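Cuaderno de taller, marzo. Entrada de las 6 de la mañana

Sigo con la prueba de la masa madre de centeno, la que en el cuaderno anterior llamé Zultitz. ¡Por fin sube como quería! Anoche la refresqué antes de cenar, con el centeno integral de Sartori, y esta mañana tenía la cúpula redonda, sin hundirse, y un olor a manzana verde que no le había notado nunca. La otra, Atar (la de trigo), va más lenta, pero tiene mejor acidez y no pienso abandonarla.

Cambio respecto al mes pasado: agua al 75 % sobre el peso de la harina, y nada de levadura de apoyo. Me daba un poco de miedo, porque la tanda anterior se me quedó pegada al banetón y salió plana como una tapa de olla — la culpa fue mía, por impaciente. Esta vez dejé reposar harina y agua solas antes de meter la masa madre y la sal, y la diferencia al tacto es enorme. Se estira, aguanta, vuelve. 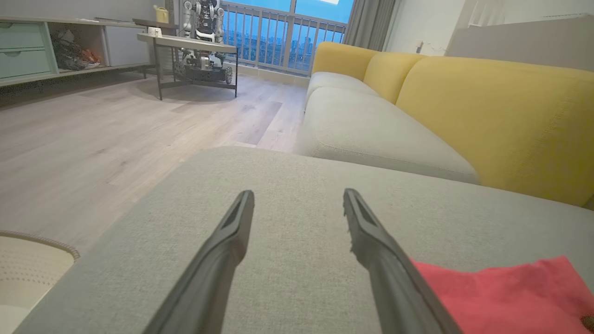 Los pliegues los hice con las manos mojadas, dos tandas bien separadas y una tercera muy suave que quizá sobraba. Apunto para la próxima: parar en la segunda si la masa ya se despega sola del cuenco. El que siga esta hoja, que no se fíe del reloj; en cuanto refresca por la noche todo se retrasa y en el cuenco se ve perfectamente.

Sal al 2 %, como siempre. Probé a bajarla en un panecillo suelto y la miga quedó sosa y algo floja, no repito.

Horneado: piedra muy caliente, vapor al principio y luego puerta entreabierta un momento para soltarlo. Greña recta, cuchilla casi tumbada. ¡Qué oreja levantó! Llevo toda la mañana entrando en la cocina a mirarla. La corteza canta todavía al enfriarse y me he obligado a no cortar hasta mediodía.

12:30. Cortado. Alveolo irregular, más abierto por arriba, y una zona densa pegada a la base. Yo lo achaco al formado, que apreté poco.

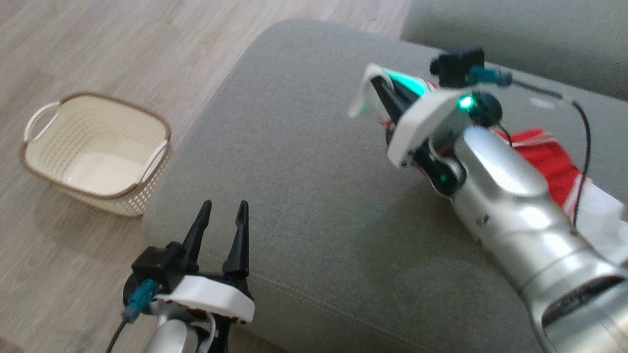
Para Pastness, que leyó estas notas antes de que las pasara a limpio, el formado no tiene nada que ver: la base densa es de solera fría, y recomienda precalentar la piedra bastante más y volver a probar con la misma masa sin tocar ninguna otra cosa. Me parece muy buena idea, y además me obliga a cambiar una sola variable, que es lo que peor se me da.

Pendiente: repetir con la piedra más tiempo dentro, guardar media masa en frío y comparar. Pedir más centeno a Sartori, queda lo justo para un refresco. Y secar un poco de Zultitz en papel de horno, por si acaso — ahora que va tan bien me daría mucha rabia perderla.

Notas de taller de libre uso citando la procedencia | Contacto | Volver arriba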